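Sadeghi releases planning update for household robot hands

LOVPORT, December 2025: Sadeghi has released version 5 of Ultcombe, its perception and planning software for robots with multi-fingered hands. The update lets operators set a kitchen task in plain words and check the planned hand path before the robot moves. 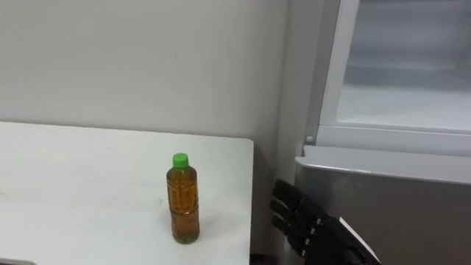
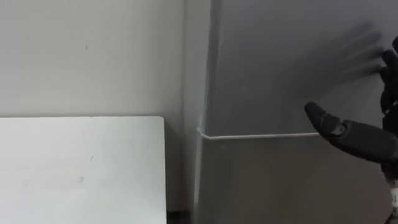
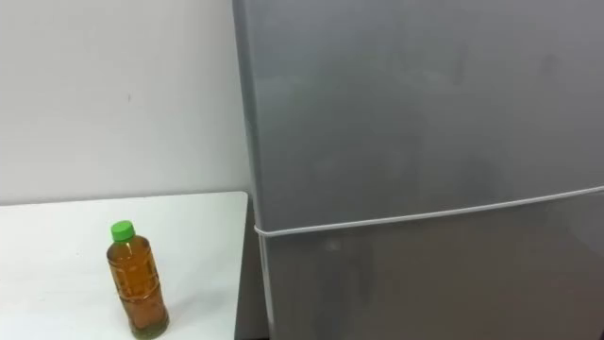 Views from a head camera during kitchen work. First and last: a green-capped bottle on a white table next to a refrigerator. Centre: a black robotic hand near a wall cable.

Ultcombe now plans again when the hand blocks the camera's view of an object. It also keeps a safety margin from walls, cables and appliance doors, which operators can change in the settings.

"Our customers asked for a planner that behaves the same way near a fridge as it does at an open bench," said Saron Wubshet, head of software at Sadeghi. "We ran 3139 planning tests and fixed 53 faults before release."

Current licence holders can download the update at no charge. A version for two-handed work is planned for March.

Media contact: Isauro Jaramillo, Sadeghi, Lovport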